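Cuaderno de taller, celda Wuris
Marzo, entrada de la mañana y añadido de la tarde

Retomo la celda de desmontaje donde la dejamos. Resumen para quien no estuvo: la pinza cerraba torcida, el dedo izquierdo llegaba al tope antes que el derecho y en la pantalla salía el aviso de par alto al soltar. Con piezas grandes apenas se notaba. Con conectores pequeños se iba de lado y empujaba el cable en vez de cogerlo.

Antes de tocar nada: brazo en posición de servicio, seta pulsada, candado en el seccionador. Copia del programa y de los parámetros de la pinza en la carpeta Trarkaline, con el nombre de siempre y la coletilla "antes". La copia anterior estaba a medias (faltaba la tabla de herramientas), así que la he borrado para que no la cargue nadie por error.

Desmontaje de los dedos. Los tornillos de las bielas van con hexagonal interior. Uno de los del lado izquierdo salió casi sin hacer fuerza, y ahí estaba buena parte de la holgura. Los otros, bien apretados. El casquillo del pivote izquierdo tiene una marca de roce en el borde, se nota con la uña. Lo he girado media vuelta y vale por ahora. He pedido 2 de recambio a Fallahi, que es de donde vinieron los primeros. Mientras no lleguen, no subir la fuerza de cierre.

Limpieza con trapo y alcohol, sin aire comprimido. El aire mete la pelusa de los ventiladores en los pivotes y luego cuesta sacarla. Grasa mínima, con palillo, solo en los ejes. Fijador de rosca medio en todos los tornillos de las bielas, apretado en dos pasadas y marca de pintura en la cabeza una vez seco. Las marcas viejas las quité, que ya no coincidían con nada.

Montado y vuelta a dar tensión. Cero de la pinza con los dedos cerrados sobre la galga, repetido hasta que salió igual tres veces seguidas. La diferencia entre dedos queda en 2 décimas, que para esta tarea sirve. Con la pinza ya calibrada pasé a la aproximación a la caja de ordenador, a velocidad reducida y con la mano en el pulsador.

El punto delicado sigue siendo el canto delantero de la fuente de alimentación. La punta de la pinza va muy justa ahí, y si la caja está un poco girada en el útil, toca chapa. La altura de seguridad se queda en 36 mm sobre ese canto en los desplazamientos, y solo se baja de ahí en el último tramo, en línea recta.

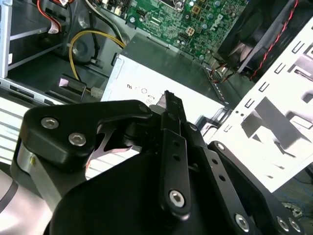

Pinero comentó después, leyendo esto en la carpeta compartida, que la altura no arregla nada si el útil deja bailar la caja, y que él pondría primero un tope en el lateral y luego volvería a enseñar los puntos. También pregunta si el límite de fuerza está activo en el tramo final o solo en los desplazamientos, porque en la versión que tiene él aparece desactivado.

Comprobado lo segundo: tenía razón, en el tramo final estaba desactivado. Debió de quedarse así de las pruebas de inserción. Activado otra vez, guardado y anotado en la hoja de la celda. Lo del tope me parece bien. He puesto uno provisional atornillado a la placa, con goma en la cara de contacto, y la caja ya no gira al empujarla con la mano. Falta hacerlo en condiciones.

Tarde. Reenseñados los puntos de entrada y salida con el tope puesto. También he cambiado el orden: ahora la pinza entra abierta lo justo, que antes abría del todo y el dedo pasaba demasiado cerca de los cables. Los cables sueltos hay que apartarlos a mano antes de arrancar; el programa no los busca y no los va a esquivar.

Dejo lanzado el ensayo en vacío, 1000 ciclos de abrir y cerrar fuera de la caja, con registro de par. Si salta el aviso, no rearmar sin mirar antes el pivote izquierdo. El registro se guarda solo al terminar; si se para a mitad, hay que exportarlo a mano desde el menú de la pinza.

Pendiente:
Cambiar los casquillos cuando lleguen.
Tope definitivo en el útil, con plano.
Repasar las marcas de pintura después del ensayo.
Revisar el latiguillo del cable de la muñeca, que roza con el brazo extendido.
Devolver la llave dinamométrica pequeña al armario de electrónica.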